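Back at the bench: getting the two-arm cell straight again

December 2025

I promised Clementina I would write this down while I still remembered it, so settle in, because I have a lot of feelings about bolts.

Our little cell at Stetavley has two arms sharing one white table, and for most of the fall the left one had been drifting. Only a bit! But a bit is plenty when the job is picking up a pen and dropping it in a cup, and by the end the left gripper was closing beside the pen more often than on it. Necati blamed the calibration file, I blamed the table, and Ozan (who is usually right, bless him) asked whether anyone had put a wrench on the gripper bracket lately. We had not.

Two of the bolts were loose enough to turn with my fingers. So off came the gripper, and I cleaned both mating faces with a dry cloth and put it all back with new bolts, tightening them a little at a time and going corner to corner. Then a stripe of paint marker across each head, so next time I can see at a glance if one has moved.

After that I warmed both arms up for 15 minutes and redid the tool point on each side. The left came out fine on the first go. The right I did twice, as I'd bumped the table with my hip — a thing I do more than I'd like to admit.

My test is the same as ever: two pens, one paper cup, one arm working at a time while the other waits. I like the cup for this. It weighs nothing, so any clumsiness in the approach knocks it right over and you know where you stand.
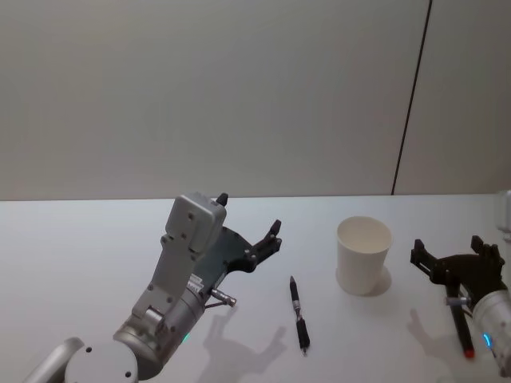 Both grippers open, with the cup standing between the two pens.

I ran 100 cycles at slow speed and then 300 at the normal one, and the log has four misses, all on the right side. I suspect the fingertip pads, which have been on there since January and feel slick to me. New ones are on order from Erora, and Necati has already cleared a spot in the drawer for them. Until they come, the right arm stays at the slow setting, and I'll be checking those paint stripes every morning with my coffee.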